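**Assembly cell notebook – March, second week on the simulated bench**

Kettle on, 7.40, and I have the office to myself until Gaurav gets in, so I shall try to write this up properly for once instead of leaving three lines and an arrow.

For anyone picking the book up after a gap (hello Annelies, welcome back): we are still working the Bomo housing job through in simulation before a single bolt goes into the real floor. Two arms on one long table, parts laid out loose, and we try to learn what we can about who does what. By "who" I mean the arms, but more and more I find I mean us as well.

The bench as it stands now is the layout Ekkachai built from Hollis's drawing, with both base plates along the far side so the near side is left open for a person to stand at. Hollis was very firm on that and I have come round to it. My own first sketch had an arm at each end, and it would have left whoever was on shift reaching across the swing of one of them to get at a washer.
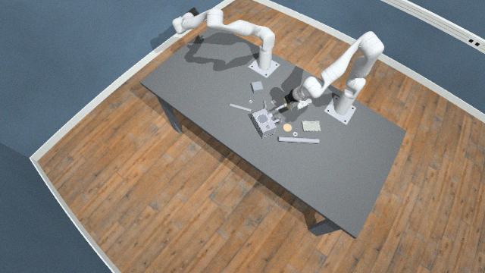

Vinzenz came up from the shop floor yesterday and stayed most of the afternoon, and it was worth more than the whole of last week. He has been putting these housings together by hand for longer than I have worked here. He watched four or five runs without saying much and then asked why we had the parts lying about like that, when he always sets his out in the order he wants them, nearest hand first. I said we'd scattered them on purpose, to make it hard. He thought that was a funny way to treat a new starter! But then he went through the order with me, and it isn't the order on the job sheet. The sheet was written by somebody (me, I'm afraid, years ago) who had put together perhaps a dozen of them. Vinzenz does the small fitting before he turns the housing, so he can feel whether it has seated while his other hand is still steadying the body. On the sheet it comes after.

So, changes to make:

- Redo the task order to follow Vinzenz's. Keep the old one as well, under a different name, so we can compare.
- Ask him to come up again once it's in. He said yes, provided there is somewhere decent to sit.
- Correct the job sheet downstairs whatever happens with the robots. It ought to have been done long ago.

Numbers, for the record. We have 1,394 runs saved since we started on this layout. Of the last 231, all done with the long bar as the first pick, Gaurav has been through every one and sorted the failures by hand, bless him. Most of the trouble is in the approach: the gripper comes in at a slant and nudges the neighbour of the part it wants. Very few are drops. I had been telling everyone the grip was the weak point, so that's me put right.

Longer note on the people side, which I keep promising to write and then don't.

We had the meeting with the assembly team in the canteen, Hollis and I, and it went better than the one before. There were fewer slides, for a start. The question under all the other questions was what happens to the afternoon shift if the cell works. Hollis told them straight that the plan is for the cell to take the long repeat orders, the Gamance ones to begin with, and that the short runs and the rework stay on the hand benches. Nobody's hours change before the trial is finished and we've sat down again. I believe that is meant sincerely. I also noticed how quiet it went when someone asked what comes after, and I would rather put that in the book than leave it out.

What I hadn't expected was how much of the talk would be about wrists. Three people said they would gladly give up the press-fits tomorrow and never miss them, and what they do like is the checking, turning a finished housing over and knowing from the weight and the sound that it's right. We had it planned exactly the other way about, with the arms doing the inspection turn and a person standing by to help with the stiff fits. Ekkachai has gone away to see what swapping them would mean. More force on the right arm, certainly, and perhaps a different pad on the fingers.

On which subject, we went through the gripper views again this morning with the fingers apart, and had another argument over how far open is open enough. Gaurav wants them wide every time. Ekkachai would like the opening set part by part, and I lean his way, though it's more to maintain.

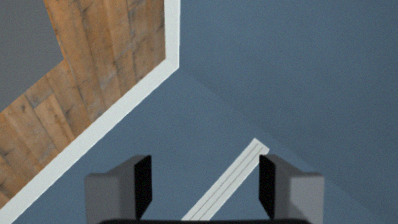
*Gripper open, nothing held. Black pads on the inner faces, blue walls and floorboards behind.*

We've agreed on a small test to settle it: 20 runs with the wide opening, 20 with the opening set per part, same layout and same starting pose. Gaurav to set up, Ekkachai to run, me to keep my opinions to myself until they're both finished.

Other bits:

- The Kelon quote for the real table is in. It's dearer than I hoped but the legs are adjustable, and Hollis wants that for the taller people on shift.
- Annelies, could you look at the wording of the training plan before it goes downstairs? It says "operator" all the way through and Vinzenz dislikes the word. He suggests "fitter", which is what they are.
- We are putting 5 people through the first training block. Names to come from the team themselves.
- Still waiting on the Pavlović sample parts. I'll ring again after lunch.

Gaurav has just come in with pastries, so I'll stop here and add the test results on the next page when we have them.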